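Jallska Single-Drawer Steel Cabinet: Long-Term Review
By Shirley Bergeron

Price as tested: $407, delivered flat
Rated drawer load: 111 lb
Warranty: five years on the frame, one on the slides
Configuration: one full-width drawer, gray, rear posts fitted

The Jallska is a low steel cabinet with a wide drawer directly under a flat metal top. It is sold for workshops, sample rooms, and mail rooms. I bought mine in September to replace a Negri unit of similar footprint, and the comparisons below are mostly with that one. The Negri had a better finish and much worse slides.

Assembly

The body arrives as folded panels with a bag of machine screws and captive nuts. The instructions are one sheet, drawings only. They are adequate until the step where the slide brackets go in, where the left and right brackets are drawn as identical. They are mirror images. If they are swapped, the drawer will still go in, but it sits low at the rear and rubs on the bottom rail. Check that the bracket flange faces the inside of the cabinet before tightening anything.

Leave all body screws finger-tight until the top is on. I tightened the rear panel first and had to loosen it again to get the top to seat. A long screwdriver is easier than the supplied hex key for the screws behind the drawer opening. The posts go on last.

Two of the captive nuts on my unit had paint in the threads. Running a tap through them took a minute. Forcing the screws would probably have spun the nuts in their sockets.

Drawer and slides

The slides are full-extension ball-bearing units, and they are the reason to buy this cabinet. With the drawer all the way out, the rear corners are reachable without feeling around under the top. Side play is low. Sag at full extension with an empty drawer is too small to matter. With the drawer loaded near its rating, the front drops enough to see but does not bind on the return.

I ran 500 open-and-close cycles with a mixed load of fasteners and hand tools. The action became slightly looser over the first part of the run and then stayed where it was. No bearings came out, and the mounting screws held their torque. The Negri slides were notchy well before that point.

There is no soft close. The detent at the closed position is weak, and on a floor that slopes toward the front the drawer will creep open. Level the cabinet with the threaded feet before judging the detent. If creep remains, a magnetic catch from any hardware store will fix it.

The drawer floor is a single sheet with one stiffening fold across the middle. It drums when small parts are dropped in. A rubber liner cures this. Jallska sells one at a price I consider high, and toolbox liner off the roll does the same job.

Top

The top is flat, with a thin raised lip along the front edge and a raised rim on the right. The lip stops pens and screws from rolling off. It also gets in the way of sliding a heavy box onto the top from the front, which has to be lifted over. Users who feed material across the top should look at the flush version in the Cevesico range instead.

The finish is powder coat in a mid gray. It resists mineral spirits and isopropyl alcohol. Acetone softens it, so keep acetone off it. Faint scuffs appear early and do not polish out. They are shallow and have not gone through to the metal anywhere I have checked.

Stability

There is no anti-tip interlock, and with a single drawer there is nothing to interlock. The body is light, however, and a full drawer at full extension moves the center of mass well forward. Bolt it to the wall or put ballast in the base. The rear panel is punched for wall anchors. The anchors supplied are for masonry only.

Noise is acceptable. Most of it is the drawer front meeting the body, and four adhesive felt dots reduced it to a dull thud.
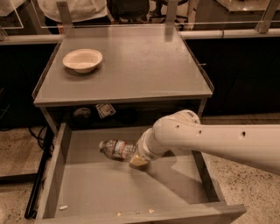
Drawer fully open; front lip and rear posts. 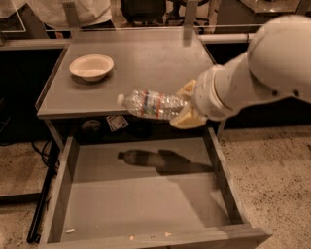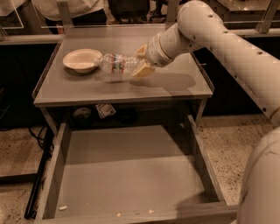
Flindham, 01/01/2021

Spare parts. I ordered one replacement slide to see how the process works. Slides are sold in pairs only, so I now have a spare pair. The part number on the instruction sheet was superseded; the current one is on a sticker inside the rear panel, readable once the drawer is out. Release the drawer by lifting the left lever and pressing the right one down at the same time.

Maintenance. Wipe the slide tracks with a dry cloth and leave the factory grease alone. Spray lubricant thins the grease and collects grit. Recheck the bracket screws after the first month of use.

Rating. Slides very good, body adequate, finish average, instructions poor. I would buy it again at this price for a fixed position against a wall. For a cabinet that has to be moved, the thin base rail is the weak point, and the Cevesico is worth the extra money.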